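Irkurex opens its doors, and I finally get to ask my questions

I have driven past the Irkurex building in Bernley for years and never once been inside, so when the April open day came up I put my name down the same morning. Glad I did! They capped it at 54 visitors, split us into little groups, and handed out visitor badges and a very decent cup of coffee.

Our guide was Akosua Antwi, who runs the handling lab upstairs. She started us off with the big stuff on the ground floor (a palletizing arm behind a fence, stacking boxes, everybody's phone out) but you could tell she was itching to get us up to her own room. "Boxes are easy," she said on the stairs. "Come and see hoses."

I'll admit hoses did not sound like a treat. But think about the last time you pushed a vacuum hose onto its fitting. You wiggle it, you twist it, you give it a bit of a shove with your palm, and you never think about any of that. A robot with two fingers has to get there some other way. The hose sags and bends, and the end of it is never quite where it was a second ago. Akosua's team has been working on this since last fall under the name Tukico, and she said they logged 1,950 tries before they let any outsiders into the room.

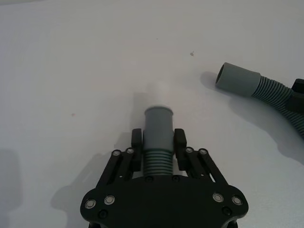 We each got a turn picking a spot on the table to set down a loose piece, and then stood back while the arm went after it. My first choice was mean, I thought, way over in a corner and at a silly angle. It took a moment, swung around, and picked the thing up on the second go. The man next to me from the Ofori bus depot clapped. So did I, if I'm telling the truth.

What I liked best was how open they were about the misses. One pickup came out crooked, the piece tipped over, and Akosua just laughed and told us to watch what happened next. It backed off, took another look and came in again from the other side. She said a grip that's slightly off is worse than no grip at all, because the arm carries on as if everything is fine and then jams the cuff against the fitting. A lot of their work this year has gone into getting it to notice that early and let go.

Somebody asked the question we were all thinking, about jobs. She didn't dodge it. The plant that wants this system has people doing about 1,000 of these connections in a shift, and a good many of them end up with sore wrists. The idea is for the arm to take the repetitive end and for the crew to handle the leak checks and the odd shapes. Whether it works out that way I can't say, but I was glad she gave us a real answer and stuck around to hear what people thought of it.

There was also a practice station where you could drive a smaller arm yourself with a handheld controller. I was terrible at it. I spent my entire turn chasing a foam block across the table while a girl of maybe nine waited behind me, very politely, and then got hers into the cup first time.

They're talking about another open day in the fall, with more time upstairs and smaller groups. Sign-up will be at the front desk and I'll put a note in here when I hear. Wear flat shoes, as they don't allow open toes on the ground floor, and go for the early slot if you can. The coffee was gone by 11.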